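Voice and Room: Notes for Unit 7
Speaking in Public Spaces (evening course)
Handout updated 25/06/2018

These notes follow what we did in class, with some parts that we had no time for. Please read them before the next meeting and bring one short text that you can read aloud in two minutes.

1. What the room does to the voice

When a person speaks, the listener receives the sound two times. First comes the direct sound, which travels in a straight line from the mouth to the ear. After it come the reflections from the walls, the floor, the ceiling and the furniture. If the reflections arrive very early, the ear joins them with the direct sound and the voice seems stronger. If they arrive late, they cover the next syllable, and the listener must work to separate the words.

The time that the sound needs to die away is called the reverberation time. In a small room with carpet and curtains it is short. In a church it can be several seconds. A speaker who is good in the first room can be impossible to understand in the second, with the same voice and the same text.

2. Hard and soft surfaces

Every material takes a part of the sound and returns the rest. The part that is taken is called absorption. Thick cloth, open-pored panels and people in winter coats absorb much, mostly in the high tones. Glass, tile, plaster and polished stone absorb very little. The consonants s, f, t and k live in the high tones, and for this reason a room with much stone can sound "loud" and at the same time unclear.

Please remember that a full room and an empty room are two different rooms. Many speakers test the sound in the afternoon, when no one is sitting there, and they are surprised in the evening. In January we compared the hall at Van den Broek before and after the audience came in. The difference was easy to hear from the last row, also for students who said they had "no ear".

3. Working with a microphone

A microphone does not repair the room. It makes the voice louder, and if the loudspeakers point at hard walls, the reflections become louder too. What helps is a short distance to the mouth. When you halve the distance, the direct sound at the microphone rises by 6 dB in open air, but the sound of the room stays almost the same. 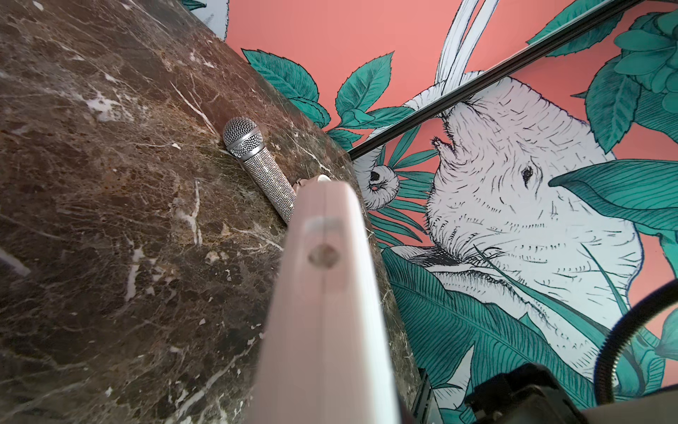 Fig. 1. Handheld microphone with metal mesh grille, resting against polished marble.

Hold the microphone by the handle and keep the hand away from the grille. Closing the fingers around the head changes how the microphone receives sound from behind, and it often brings feedback – the high whistle that everybody knows. Point the head to the mouth from slightly below or from the side. Straight in front, the p and b sounds push air into it.

When you turn to look at a screen, the microphone must turn with you. This is the most common mistake in our recordings, and I make it also.

4. Speed and pauses

In a reverberant room, speak slower, but do not stretch the vowels. Put the extra time between groups of words. A good exercise is the one from Ciarán Ó Flaithearta, who visited us from the Todeo reading group: say one phrase, wait until you no longer hear the room, then say the next. It feels too slow in the beginning. Listeners in the back almost never find it too slow.

Falling voice at the end of a sentence is a second problem. The last word is often the important one, and it gets lost first.

5. A small calculation

Sound travels 343 meters in one second at normal room temperature. A listener sits 7 meters from you. The direct sound needs 0.020 seconds. A reflection from the back wall goes a path of 24 meters and needs 0.070 seconds. The difference is 0.050 seconds, and for speech this is near the limit where a reflection stops to help and begins to disturb. Please repeat the calculation for a path of 41 meters.

6. For next time

Read chapter 2 of the course reader. The part on the Zindomura hall is optional.

Choose one room that you know well, clap once, and write down what you hear. Half a page is enough. Write also which surfaces are hard and which are soft, and where you would stand to speak.

Bring the text for reading aloud on paper, in large print. We begin with the persons who did not read last time.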